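Arkel publishes its first two-arm gripper comparison, and we had a lovely time doing it

June — for immediate release

Hello from the bench team at Arkel! I'm Tharushi Wickramasinghe, I look after gripper testing, and I've been allowed to write this one myself. We've finished comparing two sets of fingers, the Kundum narrow tip and the Sikder wide pad, on a pair of small arms sharing one job: one arm deals with the bag, the other deals with what goes in and out of it.

Bags are horrible things to test with. They sag, they fold, the handles flop wherever they like, and a finger that's brilliant on a plastic torch can make a right mess of a soft rim. So that's what we chose — a bag with white rope handles, a pile of torches, and 159 attempts for each set of fingers.
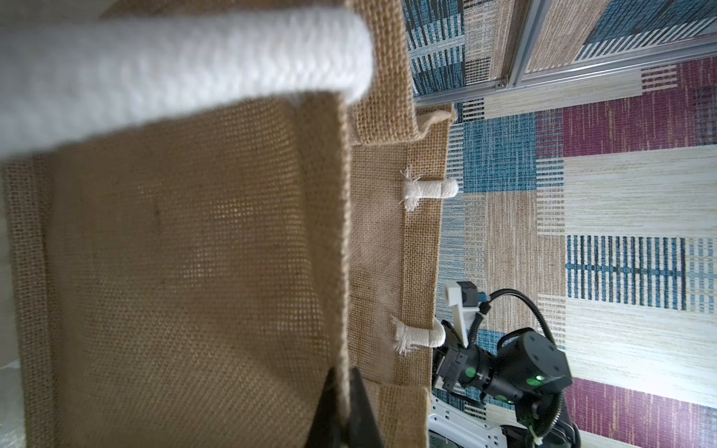
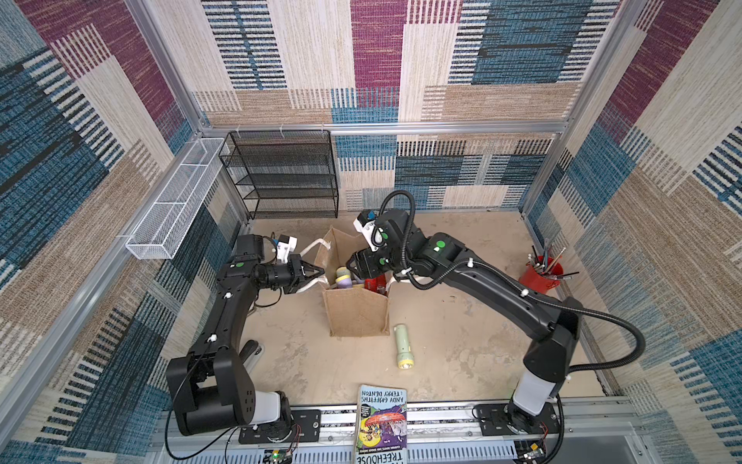
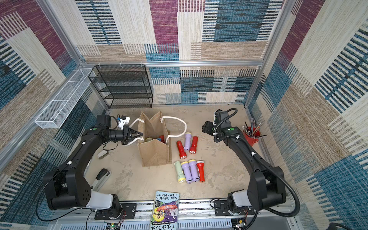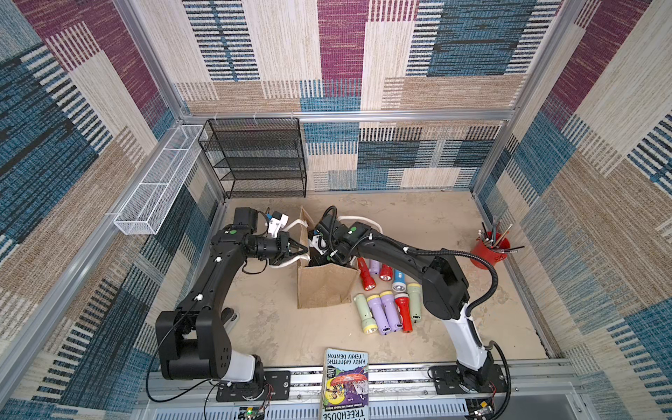

Two arms and one bag on the bench at Arkel.

The narrow tips came out ahead on cloth and rope. Karthik Dissanayake ran most of the attempts and had bet me a curry on the wide pads, which did do better on the torches (he'd like that mentioned). Swapping one set for the other took us about 30 minutes, most of it spent setting the wrist cameras up again, and we've asked both makers for a better way of doing that.

We also tried two controllers. The Lukivex gave us smoother handovers between the arms, though its menus drove Shahnaz Nanayakkara up the wall, and our older one was easier to stop and restart in the middle of an attempt. I'd still pick the Lukivex for two arms. For one arm I'm not sure I'd bother changing.

The full results run to 44 pages, with every attempt listed, including the ones where we dropped things. Dorottya Virág has put it all on our website, free to download, and the settings files are there too.

We're starting on paper packaging next and would love to hear from anyone making fingers for soft goods. Press questions and requests to visit go to Phong Kim at the Arkel press desk, who is usually in from 10 am.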